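What a Rodent Inspector Looks for Before Winter
Mar 15, 2026

Most calls about mice in Flasham come in October, when the nights turn cold. The owner of Elum Pest Services would like them to come in earlier. We spoke at the company's shop on the edge of town, where the owner still takes the morning calls before going out on inspections.

The business has 786 homes on its yearly inspection list, most of them in Flasham and the rest out toward Meltine. Older houses with stone foundations make up a large share of the work. "A stone foundation moves a little every year," the owner said. "The mortar drops out in one spot and you have a gap the size of a dime. A young mouse can get through that."

A first visit takes 70 minutes for an average house. The inspector walks the outside first, starting at the gas line and working around to the garage door. The bottom corners of garage doors are the most common way in. The rubber seal wears down or gets chewed, and people don't look at it because the door still closes.

After that comes the attic, then the basement, then the kitchen. "People want me to start in the kitchen because that's where they saw the mouse. The kitchen is where it eats. I want to know where it comes in."

The owner does not like to set traps on a first visit unless there are fresh droppings. When traps are used, they are plain snap traps, set along walls and checked every two days for two weeks. Poison bait is kept for outside stations that lock. "If a mouse dies in a wall, you're going to smell it, and then you're going to call me again. I'd like to avoid that call."

Sealing is the part customers tend to put off. Steel mesh and mortar cost more up front than a few traps from the hardware store, and the work on a large house can run past $1,000. Elum gives a written price before starting and lets customers split the job over two visits.

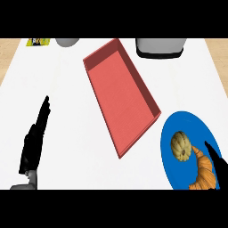 Apartment buildings are a different kind of job. The company looks after the Shukla building downtown, where the trouble was in the shared trash room and had spread up through the pipe openings. Treating one unit at a time had been tried there for years. Elum asked for access to every floor on the same day, sealed the openings under the sinks, and had the trash room door replaced.

"The door was the big one," the owner said. "It had a gap under it you could put your hand through."

Asked what a homeowner can do without hiring anyone, the owner named a few jobs. Move firewood away from the house. Put birdseed and dog food in metal cans with tight lids. Cut back shrubs so you can see the foundation, and go around it once with a flashlight.

Elum is booking spring inspections now. The next open dates in Meltine are three weeks out.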